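Sondwood Linen and Bedding Reuse Project
Progress report to the Drurkia Fund

Prepared by Lenuța Iordache, project coordinator
Friday, May 29, 2026

Summary

This report covers the period from January to the end of May. The project collects used bedding and towels from households and guesthouses in Sondwood, checks and cleans them, and passes them on to families moving into unfurnished homes. In this period we took in 653 pieces and sent out 349. The rest are on the shelves waiting to be matched with a household, in the queue for checking, or have gone to rag.

We are on budget for laundry and transport. We are behind on the repair work, and the reasons are given below. We are asking the Fund to agree to one change in how the remaining equipment money is spent.

Collection

Collection has run every week without a break. The two guesthouses that signed up last year are still giving us their retired sheets and towels. Household donations are harder to predict. They rose sharply in January, when people were clearing closets, and dropped in the spring. Most household bags hold a mix of things, and a fair share of each bag is pillows, which we do not accept. We have changed the wording on the collection card to say this in the first line. It has helped a little.

Teodoro Tapia took over the van route in January. He has reordered the stops so that the Kun side of town is done first, while the parking is still free. The route now finishes before lunch and he has the afternoon for the sorting room.

Sorting and checking

The sorting room was set up as described in the original application, with one change. We had planned to check everything on tables. Large pieces kept sliding off, and we could not see the whole surface at once. We now spread blankets and comforters out on a made-up bed, which gives a flat surface at a good working height and lets one person do a job that used to take two. The bed has a plain sheet on it that is changed at the end of each day.

Each piece gets the same treatment:

Open it out fully and look at the top side under the ceiling light.
Pick off hair, lint and loose fluff by hand before using a roller.
Feel along the seams and hems for open stitching.
Turn it over and repeat.
Decide whether it goes to wash, repair, or rag, and clip on the tag.

Long-pile blankets take the most time. The pile holds hair and bits of fluff from other fabrics, and a wash cycle on its own does not always shift them. We have found it better to take them off first. The plaid blanket below, in blues and white, has a dark curly hair near the middle of a white square and a small peach-orange fuzzy patch on the edge of another. Both are easy to spot on the white and would be much harder to find on the darker blue. White cloths and a plastic basin are kept within reach on the bed. 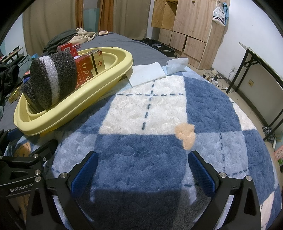
Washing

Laundry is done by Sunedach under the contract agreed last fall. The price per load has not changed. We send mixed loads of sheets and towels on Mondays and hold back the fleece and plush pieces for a separate cool wash. Earlier in the year some plush blankets came back with the pile matted. Sunedach agreed that they had been dried too hot and credited us for those loads. They now go out in marked bags, and we have had no matted pieces since.

Small marks are treated by hand before the bags leave us. We use plain soap and warm water, and a cloth for blotting. We stopped using the spray stain remover that was in the first order. Two recipients told us the smell stayed in the bedding after washing, and one of them had a baby in the house. The unopened bottles were returned for a refund and the amount is shown in the attached accounts.

Repair

This is the part of the project that is behind. The application said that repairs would be done in-house by a paid sewer working one day a week. We advertised the post twice and filled it in the spring, later than planned. The first weeks went on clearing pieces that had been set aside over the winter, mostly sheets with split hems and duvet covers missing their buttons. That pile is now down to 6 bags.

Some of what we put aside for repair should have gone straight to rag. A fitted sheet with worn-out elastic takes longer to fix than it is worth, and we have plenty of sound ones. We have written this into the sorting instructions so that the sewer's day is spent on heavier items such as quilts and lined bedspreads, which families ask for and which we are often short of.

Distribution

Bedding goes out as a set for each bed in the household: a bottom sheet, a top sheet or duvet cover, a blanket, and two towels. Requests come to us through the housing office and two schools. We ask what size the beds are and whether anyone in the home has allergies. We do not ask for anything else.

The sets have been well received. The most common comment is that people would like a choice of color. We have started putting out two or three blankets at pickup, so that each person can pick one. It adds a few minutes to the appointment and has cut down on returns. Children in particular go for the soft, thick ones, and those run out first.

Twin-size sheets are our main shortage. Guesthouses mostly give us queen and king. The sewer has cut down several king flat sheets to make twins, and the results are good, but it uses up a lot of her day. We would like to buy a small stock of new twin fitted sheets instead.

Storage

The shelving bought with the first payment is up and in use. Sheets are stored by size, blankets by weight, and towels in pairs. We had some damp on the outside wall in January and moved the lowest shelf away from it. The landlord has cleared the gutter above, and the wall has stayed dry this spring. No bedding was lost.

Budget

Spending on laundry, transport and rent is in line with the plan. Spending on wages is under, due to the late start of the sewer. Spending on equipment is also under. The application included a second folding table for sorting, and now that we check the large pieces on the bed we no longer need it.

We ask the Fund to let us move the table money to the purchase of new twin fitted sheets. No additional money is requested. A quote is attached.

Plans for the next period

Clear the remaining repair bags by the end of the summer.
Add one more guesthouse or small hotel to the collection route, if possible one with twin beds.
Train a second person on the cool-wash bags, so the work is covered when Teodoro is on leave.
Print the sorting instructions on a card and fix it to the wall by the bed.

The next report will follow the same headings. Questions about the accounts can be sent to Lenuța Iordache at the project office, and questions about collection or the sorting room to Teodoro Tapia.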